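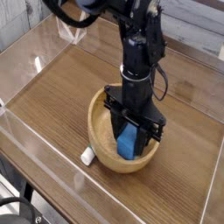 Category: Kitchenware care

Wooden bowl (cleaning and care)

A wooden bowl is an open vessel cut or turned from wood and used for salads, bread, fruit, nuts and small household items. Wood takes up water and gives it off again, so a bowl is cleaned differently from one made of glass, steel or glazed clay. The usual tool is a soft sponge, used by itself or with a little dish soap.

Form

Most round bowls are turned on a lathe from a single blank. Others are built up from glued rings or staves. The walls may be steep or gently sloped, and the rim may be thin or left thick. A thick rim is less likely to chip and gives the hand something to hold. Light, honey-colored bowls are common in everyday tableware, though color alone does not identify the wood, as stains and oils change it.

Washing

Crumbs and oil are first wiped out with a dry cloth or paper towel. The inside is then washed with a damp sponge, working along the walls and down to the bottom, where dressing tends to collect. A rectangular sponge can be stood on end to reach the low part of a deep bowl, and its rounded edges follow the curve better than a flat brush does. Scouring pads raise the grain and leave the surface rough.

The bowl is rinsed quickly in warm water and dried with a towel right away. It should not be soaked or put in a dishwasher - long contact with hot water can open cracks and loosen glued joints. Drying is finished in open air, away from stoves and heaters.

Oiling

Unvarnished bowls are oiled when the surface looks dull or feels dry. Food-grade mineral oil is the most common choice, sometimes mixed with beeswax. The oil is spread thinly with a cloth, left overnight and wiped off. Cooking oils such as olive or sunflower can turn sticky and take on a stale smell. Varnished bowls need only washing.

Stains and odors

Onion and garlic smells can be reduced with coarse salt and half a lemon, rubbed in lightly and rinsed off. Dark water marks may be sanded out with fine paper, following the grain, after which the bowl is oiled again.

Sponges

Sponges used on wood are rinsed, squeezed out and left to dry between uses. Many households keep one color for bowls and boards and another for pans, so that grease is not carried over.

See also: Cutting board; Dish sponge; Mineral oil; Woodturning

Last edited Nov 11, 2019 by Si-eun Ahn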